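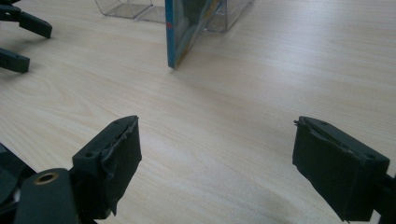
밝은 나무 탁자. 오른쪽 위로 빛이 비친다.

# 12오버

파르쿨로라 구장의 기록실은 본부석 2층에 있다. 창은 투수 쪽 사이트스크린과 비스듬한 각도를 이루고, 오후 네 시가 지나면 먼 쪽 크리스가 그늘에 들어간다. 기록원은 두 명이다. 소코프 측 기록원이 왼쪽, 팔마 측 기록원이 오른쪽에 앉는다. 나는 왼쪽이었다.

토요일 경기는 20오버제였다. 소코프가 먼저 타격해 153점을 냈다. 이닝이 끝난 뒤 두 기록지를 대조했고, 타자별 득점과 엑스트라, 투수별 실점이 모두 일치했다. 대조에는 차 한 잔을 마실 시간이 들었다.

팔마의 이닝은 해가 기울 때 끝났다. 마지막 공에서 타자들은 한 번 달렸고, 송구가 스텀프를 빗나갔다. 전광판에 153이 떴다. 관중석 절반이 일어났고 나머지 절반은 동점 규정을 찾기 시작했다. 내 기록지의 합계는 152였다.

절차는 정해져 있다. 먼저 합계를 다시 낸다. 다음으로 오버 끝마다 적은 누계를 첫 오버부터 맞춰 본다. 어긋난 곳이 나오면 그 오버의 공을 하나씩 비교한다. 우리는 말없이 누계를 불러 가며 내려갔다. 정확히는 내가 부르고 오른쪽 기록원이 연필 끝으로 짚었다. 11오버까지 같았다. 12오버에서 한 점이 벌어졌고, 그 차이가 끝까지 그대로 내려갔다.

원래는 오버마다 맞췄어야 한다. 12오버가 끝났을 때 전광판의 케이블이 빠졌고, 오른쪽 기록원이 그것을 다시 꽂는 동안 다음 오버가 시작되었다. 전광판은 트루렉 제품으로, 전원이 돌아오면 마지막으로 입력한 값을 표시한다. 그 뒤로는 각자 자기 누계만 보고 적었다. 위켓이 연달아 떨어지던 때였다.

12오버 네 번째 공. 오른쪽 기록지에는 2, 내 기록지에는 1이 적혀 있었다. 다섯 번째 공을 받은 타자는 양쪽 모두 같은 사람이었다.

이 점이 문제였다. 타자들이 한 번만 달렸다면 스트라이크가 바뀌어야 한다. 바뀌지 않았으니 두 번 달린 것이고, 득점은 2가 맞는다. 오른쪽 기록원은 이 논리를 두 문장으로 말했다. 반박할 곳은 하나뿐이었다. 두 번 달렸으나 한 번이 쇼트런으로 판정되면 득점은 1이 되고, 타자의 위치는 두 번 달린 것과 같다. 그럴 때 나는 숫자 위에 짧은 가로선을 긋는다. 내 기록지의 1 위에는 가로선이 없었다.

“선이 없네요.” 오른쪽 기록원이 말했다.

“없습니다.”

“신호를 봤습니까?”

나는 봤다고 대답하려다가 기록지를 다시 내려다보았다. 칸 안의 1은 다른 1보다 진했다. 급히 눌러 쓴 것처럼 보였다. 어깨를 손끝으로 두드리는 심판의 동작은 떠올릴 수 있었지만, 나는 그 동작을 여러 시즌 동안 여러 구장에서 보았다. 머릿속의 심판은 모자를 쓰고 있었다. 그날 투수 쪽 심판은 8오버가 끝나고 모자를 벗었다. 그렇다면 내가 떠올린 것은 다른 경기의 신호였다.

기록원은 신호를 받으면 손을 들거나 램프를 켜서 응답한다. 심판은 응답을 확인한 뒤에야 경기를 계속하게 한다. 기록실의 램프 스위치는 오른쪽에 붙어 있어서, 보통은 오른쪽 사람이 누른다. 오른쪽 기록원은 그 오버에 스위치를 누른 기억이 없다고 했다. 나는 손을 들었을 수도 있다고 했다. 창은 열려 있었고, 나는 더운 날이면 램프보다 손을 먼저 쓴다. 확인할 방법은 심판에게 묻는 것이었다.

우리는 두 기록지를 들고 계단을 내려갔다. 심판실 앞 복도에는 양 팀 주장이 이미 와 있었다. 둘 다 장갑을 벗지 않은 사람처럼 손을 어색하게 늘어뜨리고 있었다. 한 사람이 결과를 물었고, 오른쪽 기록원이 아직 서명 전이라고 답했다.

심판실 문에는 435라는 숫자가 붙어 있다. 구장의 방은 전부 해서 스무 칸이 되지 않는다. 이유는 모른다.

투수 쪽 심판은 양말을 갈아 신고 있었다. 12오버 네 번째 공이라고 말하자 그는 동료를 보았고, 동료는 상의 주머니에서 카드를 꺼냈다. 심판 카드에는 위켓과 오버 종료 시각, 그리고 나중에 질문이 나올 만한 일을 적는다. 동료 심판은 카드를 전등 쪽으로 기울였다.

“먼 쪽에서 배트가 크리스에 닿지 않았습니다. 제가 불렀고, 공이 죽은 다음 신호했습니다. 기록실에서 손이 올라왔고요.”

투수 쪽 심판이 고개를 끄덕였다. 오른쪽 기록원은 자기 기록지의 2에 줄을 긋고 옆에 1을 쓴 다음, 타자 득점과 투수 실점과 누계를 차례로 고쳤다. 누계는 12오버부터 20오버까지 전부 고쳐야 해서 시간이 걸렸다. 나는 내 1 위에 가로선을 그었다. 심판이 보는 앞에서 그었고, 여백에 추후 기입이라고 적었다.

팔마 152, 소코프 153. 소코프가 한 점 차로 이겼다. 심판 두 명이 서명했고, 다음에 우리가 서명했다. 복도에서 주장 한 명이 짧게 소리를 냈는데 어느 쪽인지는 문이 닫혀 있어 알 수 없었다.

기록실로 돌아와 전광판을 152로 바꾸었다. 관중석에는 사람이 거의 남지 않았다. 사이트스크린 앞에서 아이들이 테니스공으로 경기를 하고 있었고, 그중 하나가 숫자가 바뀌는 것을 보고 무어라 외쳤다.

오른쪽 기록원은 연필을 깎아 통에 넣었다. 그리고 손을 들 때 정말 심판을 보고 있었느냐고 물었다. 나는 다음 주 파르쿨로라 경기의 배정표를 꺼내 시작 시각을 확인했고, 한 시라고 말해 주었다.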